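**Changes to the linen exchange at Jolholm House**

November 25, 2019

Residents are advised that the weekly linen exchange at Jolholm House will move to the ground-floor store beside the east stairs when the new timetable takes effect. The present room on the third floor, in use since the building opened in 1970, will be converted to a study room during the winter.

The exchange will continue to operate on the same principle. Each resident may hand in one set of used bedding and receive one clean set in return. A set consists of a fitted sheet, a flat sheet and two pillowcases. Blankets and bedspreads are not part of the weekly exchange and may be handed in at the end of each term. Residents who use their own bedding are not required to take part, and their rent is unaffected.

Laundering will pass from Sindeck to Vanoren under an agreement that runs until June. The new contractor collects twice a week, and the store must therefore close at 4 p.m. on collection days. Bags left in the corridor after that time will be held until the following collection. Please tie bags securely and check pockets, pillowcases and folds for personal items – the contractor does not accept responsibility for articles sent to the laundry by mistake.

Stock held for the Jolholm and Nuchit buildings now stands at 3000 pieces, which allows a worn or stained item to be replaced at the counter without a written request.
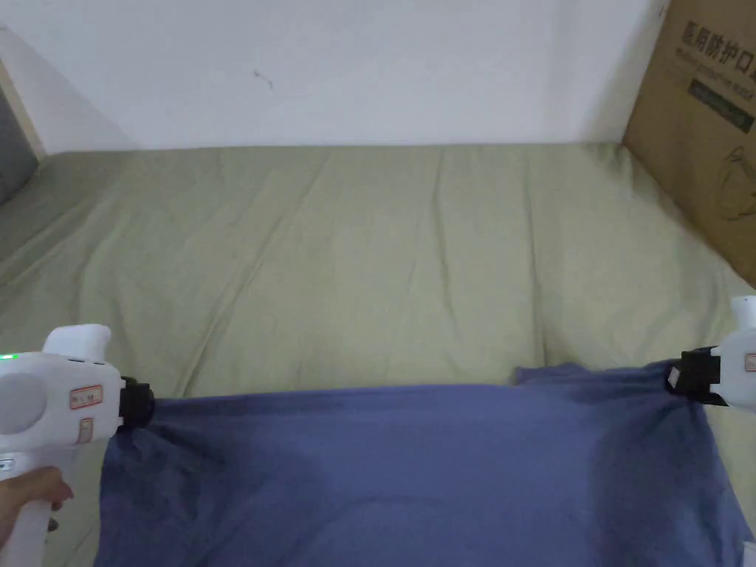 Residents of the Nuchit building will keep their existing store and hours. They may also use the Jolholm counter if they bring their room card.

Rooms to be vacated over the winter break should be stripped before departure. Mattress protectors stay on the bed. Questions about the exchange, including requests for larger sheets, may be left at the front office or placed in the housing mailbox next to the main entrance.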